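Gastora Household Laundry, Ploltville
Minutes of the staff meeting, Wednesday, 4 p.m., upstairs room
In the chair: Bastian Reinholz
Minutes: Nele Lindemann

1. Welcome and last time's minutes

Bastian thanked everyone for coming up the stairs at the end of a long shift, and thanked the early team in particular, as they could quite reasonably have gone home. The kettle was on and there was plum cake. The last minutes were agreed, with one correction: the new trolleys are for the Jornby depot and not for us, sadly.

2. The folding work, where we have got to

Most of the meeting went on this, and rightly so. Hamann, who are building the folding machine, have asked us for 500 recorded folds done with the hand-held grippers before they set the machine up downstairs. We have sent 271. Bastian said he was very pleased with that, given that several of us had never held one of the things before September, and that the first attempts at a sleeve had taken most of a tea break (laughter, and some names mentioned which I have kindly left out).

There was a good long talk about how it feels in the hands. Two yellow fingers are a poor swap for ten of your own when you are looking for a hem, and several people said their wrists ache after a morning of it. It was agreed that nobody should do more than one session in a shift, and that anyone whose wrists are sore should swap back to hand folding straight away, without having to ask first.

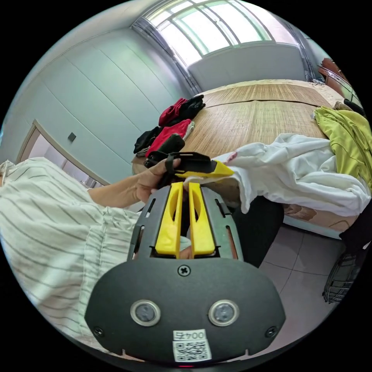 3. Hours and jobs

This was the item people had come for, and Bastian said so himself. There are 52 of us across the two sites and he repeated, for the minutes, that no contract will be shortened when the machine arrives. Folding hours will move to mending, to checking and to the delivery round. He was asked whether that promise has an end date. He said it holds for the first year, and that he would rather tell us that plainly than dress it up. Some of us were comforted and some were not, and it seems fair to put both down.

The mending room asked for proper training for anybody moving across, paid and in working time. Agreed. The first course will have 14 places and the list goes up by the clocks tomorrow morning. 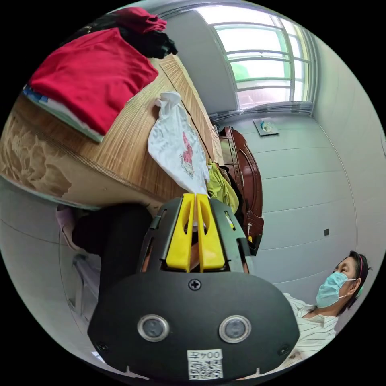
Pay for the recording sessions was raised next, and at some length. At the moment it counts as ordinary folding, and the feeling in the room was that it is slower and more tiring and that we are, after all, teaching the machine something we know. Bastian asked for a case he could take to the owners. It was pointed out that the loads are the ordinary mixed sort, a white T-shirt with a little cartoon printed on it next to something lime green in a heap, and that knowing what to do with each of them is a skill, even if it has never been called one on a payslip. He wrote that down word for word and promised an answer at the next meeting.

4. Working in pairs

We talked through whether people should record alone or side by side. Those who have tried it in company much prefer it, as the time goes faster and there is somebody to laugh with when a collar slips away for the third time. The only worry was elbows. Agreed to carry on in pairs wherever the rota allows, one garment each, and to leave a decent gap between you.
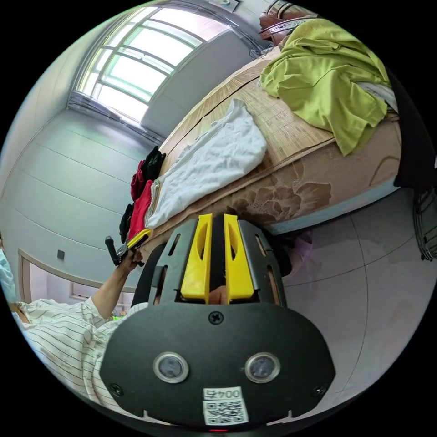
Nele Lindemann asked whether we will be told how the machine gets on with our folds, and whether we may say no to it if the work comes out badly. She said she would find it hard to send out a badly folded shirt under our name, whoever or whatever had folded it. There was a good deal of nodding. Bastian answered that the last check stays with a person, and that the person checking may stop the machine without asking upstairs. He will have this put in writing and pinned up downstairs.

5. Any other business

The back door is sticking again. Please lift it as you pull.

Whoever took the big steam iron to Jornby, please could it come home.

Actions: Bastian to speak to the owners about session pay and to write up the rule on checking. Nele to put up the mending list and to redo the rota in pairs.

The meeting closed at twenty past five, when the cake had gone.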